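Speaker notes – Dish return at the Asholm cafeteria
Ruoxi Xiong, Skenton site services. Talk length 8 minutes.
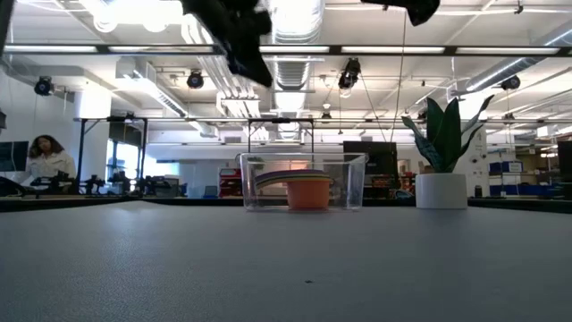
Why do return racks back up at lunch? Trays arrive faster than the belt can clear them, and the belt speed is fixed.

Slide 2. Baseline. The cafeteria serves 900 covers between 11:30 and 2:00. Most returns land in a 40-minute window. State the window twice – the later slides depend on it.

Slide 3. Sorting at the point of return. Plates and cups share one bin at present. Staff separate them at the sink, before the prewash. Proposal: 2 drop points, one for plates, one for cups.

Slide 4. Costs. Pindomach quote covers racks only. Plumbing is separate. Do not give a total; the September figures are still open.

Slide 5. Trial layout. Show floor plan, point out the door swing by the dry store. Pause for questions on access, then hand over to Hao for the water use data.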